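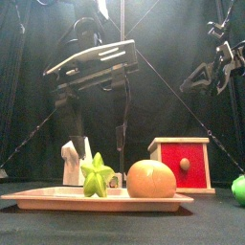

Green fruit on the tray, gripper overhead.

Detention denied at Clernberg, broker says no in/out times

Last updated: Friday, December 15, 2023

waldemar_l
Hauled a reefer load for Pamton into the Kołodziej warehouse at Clernberg. Rate was $1,924. Appointment was 0600 and I checked in at the guard shack at 0535. They gave me a door at 9:40 and I was empty at 1:15 in the afternoon. Rate con says two hours free, then detention by the hour, capped at $200.

Sent the signed BOL that evening. Pamton came back and said no detention because the receiver didn't write in and out times on it. The receiver's clerk signed and dated it but left the time boxes blank, and I didn't catch it until I was back on the highway. I have my ELD log showing the truck on site the whole time. They say the log isn't acceptable proof. Has anyone gotten past this with them?

Genowefa B.
Read the rate con again, all the pages. Pamton's has a line in the back that says times must be on the BOL and you have to notify them by email before free time runs out. If you didn't send that email they will use it even if you get the times fixed.

waldemar_l
I called at 7:30 and talked to somebody. Didn't email.

Genowefa B.
Then you have a phone record at least. Pull the call log off your phone and send it with the ELD page. I wouldn't expect the full amount.

bogumil_m
I don't agree that the ELD should count for nothing. It has a location and a time on it. DOT will put me out of service based on that log but a broker can't use it to see I was sitting at a dock? I would push back on that and keep pushing. File on the bond if you have to.

Celina Wieczorek
I worked the other side of this for a while at a small brokerage. The broker bills the shipper for detention, and the shipper wants times from the facility, in the facility's handwriting or off its system. If the broker can't bill it, they don't want to pay it. I'm not saying that's right. And a bond claim over $200 is a lot of paperwork for a long wait, and they may stop giving you loads.

bogumil_m
Their problem with the shipper isn't my problem. My contract is with the broker.

Celina Wieczorek
Your contract is the one that says times on the BOL.

tung_do
I run Clernberg twice a month, 111 miles each way from my yard, so I've been through this with them. The receiving office does keep times. They scan you in at the guard shack and again when the door light goes green. Ask for the dock report, not the BOL, and ask for it by PO number. First shift will print it for you. Second shift told me they didn't have access.
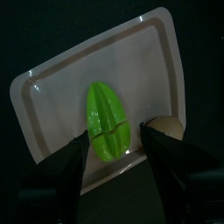 Paperwork is where most of my detention claims used to die, so I changed how I handle it in the cab. I write my own in time on the BOL the minute I park and ask the clerk to initial it when I hand it over. Then I don't leave the window until the out time is on there too. Lumper receipts, scale tickets and the signed BOL all go in a flat plastic tray on the passenger side until I've scanned them. Any tray like the one with the star fruit in it will do, you want that raised rim so the papers stay put when you brake. Before that I had everything on the visor and lost a lumper receipt out the window in May.

Genowefa B.
Does the clerk ever refuse to initial?

tung_do
Sometimes. Then I write "refused" and the time next to it and email a picture to the broker right there.

waldemar_l
Didn't know about the dock report. I'll call first shift in the morning.

bogumil_m
Anyone using Uletti for this? It's supposed to send the broker an automatic notice when you've been inside the geofence past your free time. I've had it on my phone for a few weeks.

Celina Wieczorek
Some brokers take it and some don't. Ask before you book. If they say yes, get it in writing on the rate con.

bogumil_m
It worked for me on two loads. The third one it put the geofence around the wrong building and never started.
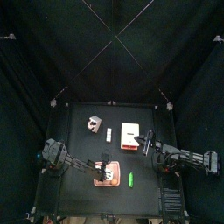
So I went back to sending the email myself. I set an alarm for 90 minutes after check-in and send the load number, check-in time and the word DETENTION in the subject line. Takes a minute. I still keep Uletti running for the map.

Genowefa B.
90 minutes is good. I do the same at one hour, and again at two.

waldemar_l
Update. First shift printed the dock report and emailed it to me as a PDF. It has me in at 0537 and out at 1:18. Sent it to Pamton with the call log. They offered $111 and said the rest was denied for late notice.

bogumil_m
Don't take it.

Genowefa B.
I'd take it. You didn't send the email.

waldemar_l
I answered that the call at 7:30 was before free time ran out, even counting from the appointment, and asked for the full $200. Waiting on them. If they hold at $111 I'll take it and put my own notice terms on the next rate con before I sign.

tung_do
They'll sometimes strike that clause if you ask before booking. They did for me once.

We use cookies to keep you signed in and to remember your forum settings. By continuing to use this site you accept our use of cookies.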